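Silstead Centre for Making and Mending
Learning pages for ages 8 to 12
How a Robot Is Looked After

Brestia is a robot with two arms. It practises handling clothes, a job that most people can do while thinking of something else and that robots find very hard. Before Brestia can practise, it must be set up properly. When practice is over, it must be checked, cleaned and sometimes repaired. These pages explain how that work is done.

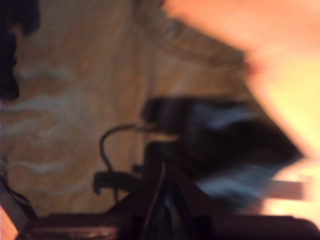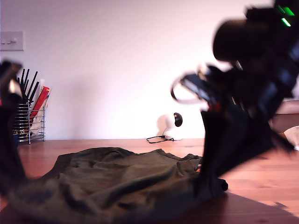
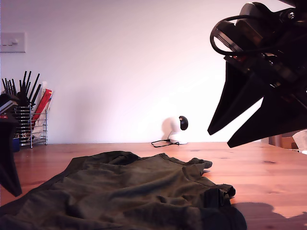
Brestia's grippers. The second and third pictures include the green garment used for practice.

Words to know

Arm: the long part of a robot that reaches and turns. It has joints, as your own arm has a shoulder, an elbow and a wrist.

Gripper: the robot's hand. It is fixed to the end of the arm.

Fingers: the parts of the gripper that close on an object.

Motor: the part that makes a joint move when electricity passes through it.

Bracket: a shaped piece that holds one part firmly against another.

Cell: the space in which a robot works, together with everything the robot needs inside that space. Brestia's cell includes the arms, the surface they work on and the clothing they handle.

Setting up

The first task of the morning is to look. A member of staff walks round the cell before any power is switched on and makes sure that nothing has been left where an arm could strike it. Tools are put away. People's sleeves are rolled up and long hair is tied back.

The second task is to test the mountings. A mounting is whatever holds the arm still at its lower end. If you stand on a wobbly chair and try to thread a needle, you will find that your hand wobbles too. A robot has the same difficulty. When the mounting moves by the width of a pencil line, the fingers at the far end of the arm may move by much more. Staff take hold of each mounting with both hands and push it gently from every side. If it shifts, the bolts are tightened.

The power is then switched on. Each arm moves slowly to a resting position called "home". Home is always the same place. By going there first, the robot can work out where its joints are, in the way that you might find the first page of a book before counting to the page you want.

After this the arms spend 12 minutes moving gently without holding anything. Grease inside the joints is thick when it is cold, rather like butter from the refrigerator, and it spreads better once the parts have been moving. Staff listen during this time. A healthy joint makes a low, even hum. A click, a scrape or a squeak is written down in the logbook.

Why cables matter

Electricity and signals travel to the gripper through cables. A signal is a message such as "close the fingers" or "open them a little". If the message does not arrive, the gripper does nothing at all, however good its motors are.

A cable on a robot arm has a difficult life. Every time the arm bends, the cable bends as well. A cable that is pulled too tight will tug at its plug and may break inside, where the damage cannot be seen. A cable that is too loose may catch on the gripper or on the clothing. For this reason a spare loop is left wherever a joint has to turn, and the cable is clipped down on either side of the loop.

You can try this at home with a piece of string and some sticky tape. Straighten your arm and ask a grown-up to tape the string lightly to your sleeve, once above the elbow and once below it, with the string quite straight between the two. Bend your elbow and watch the string. Now bend your elbow first, tape the string in the same two places and straighten your arm. In one case the string goes slack, and in the other it pulls. Decide how much spare string you would leave, and draw your answer.

Caring for the fingers

The fingers touch everything the robot picks up, so they wear out before the rest of the gripper. Cloth feels soft to us, but it rubs. It also leaves behind tiny loose threads called lint. Lint gathers in the corners of the gripper, and if it is allowed to build up it can stop the fingers from closing fully.

The fingers are cleaned in this order:

1. The arm is sent home and the power is switched off.
2. The member of staff waits 20 seconds. Some parts hold a little electricity for a short while after the switch is turned.
3. Lint is lifted out with a soft, dry brush.
4. The fingers are wiped with a cloth that is barely damp.
5. Each screw is tested by hand with a small screwdriver. It should be snug. A screw turned too hard can damage the part it is holding.
6. The tips are brought together and inspected from the side. They should meet evenly.
7. The work is written in the logbook.

Those 7 steps are never done in a different order, even on a busy day. Step 1 is the most important. Nobody at Silstead puts a hand between the fingers of a gripper while the power is on.

When something goes wrong

In February the left gripper began to drop things. It would close on a sleeve, lift it a short way and let it slip. The obvious idea was that the motor had become weak. Staff did not change the motor straight away. They began with the simplest possible causes and worked towards the complicated ones.

Was there lint in the fingers? There was a little. It was removed, but the sleeve still slipped.

Was a cable loose? Each plug was pressed home and the arm was moved through all its positions. The signals were steady.

Did the tips meet evenly? They did not. One finger had turned very slightly on its screw, leaving a gap as thin as a sheet of paper. A thick jumper could still be held, but thin cotton slid straight through. The finger was set straight, the screw was tightened and the gripper was tested on the same sleeve. The motor had been working well all along, and the repair took less time than the search.

Engineers call this kind of search fault-finding. It is useful for bicycles, torches and taps as well as robots. Change one thing, test it, and write down what happened before you change the next.

The logbook

Brestia's logbook has 3,137 entries. Most of them are very short. "Left wrist, cleaned." "Right cable clip, replaced." An entry like this may seem dull, but it tells the next person what has been done and what has not. When a part breaks, staff can turn back through the pages to see how long it lasted and plan to change the next one sooner.

Spare parts are kept in labelled trays. Fingers, clips and screws are changed here in the workshop. A joint that needs to be opened is sent to the Memon Repair Rooms in Milstead, where there is a clean bench for the small gears inside.

Closing down

At the end of practice the arms are sent home and the power is switched off. The clothing is shaken out and checked for snags. A snag is a pulled thread, and it can show that a fingertip has become rough. Any rough tip is smoothed or replaced before the robot is used again.

Things to talk about

Which of your own belongings need regular care? What happens if they do not receive it?

Shirts crease differently every time they are dropped. Why might that make them harder for a robot to pick up than wooden blocks?

Keep a logbook for one object at home, such as a bicycle or a pencil sharpener. Write an entry each time it is cleaned, mended or adjusted.

Teachers may copy these pages for use in the classroom. Large-print copies are available from the Learning Office at Silstead.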